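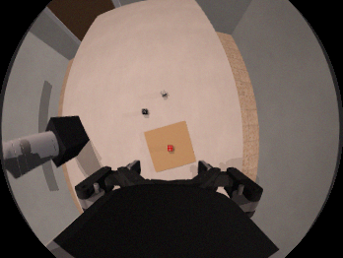

The Long Life of a Café Table

Print this article | E-mail this article

January
By Wahyudi Liew

The dining room at Sembiring seats 80 people, and most of them eat at round tables that are older than the restaurant. The owners bought 30 of them from a hotel that was closing and paid 1,941 dollars for the lot. New ones would have cost more than that for the first four.

Secondhand restaurant furniture is a steady business. Places open, places close, and the tables move across town. Grusura, a dealer with two warehouses near the rail yard, sold 3,310 pieces last year. Chairs go fastest. Large round tables go slowest, as they are hard to carry and few small dining rooms can fit them.

Buyers who know the trade look underneath first. A scratched top can be sanded and sealed in an afternoon. A cracked base usually can't be saved, and a base that has been welded once will often need it again. The edge also deserves a look. It takes the knocks from chair backs, and that is where moisture gets in.

Round tables have their own rules on the floor. Servers like them because every guest is within reach. Managers like them less. Two square tables can be pushed together for a party of eight, and round ones can't.

At Zoris, across the street from Sembiring, the owner got rid of his round tables after one winter and went to long benches. He sold the old set back to Grusura for half of what he paid. They were gone again by the end of the month, to a bakery that wanted something big for its front window.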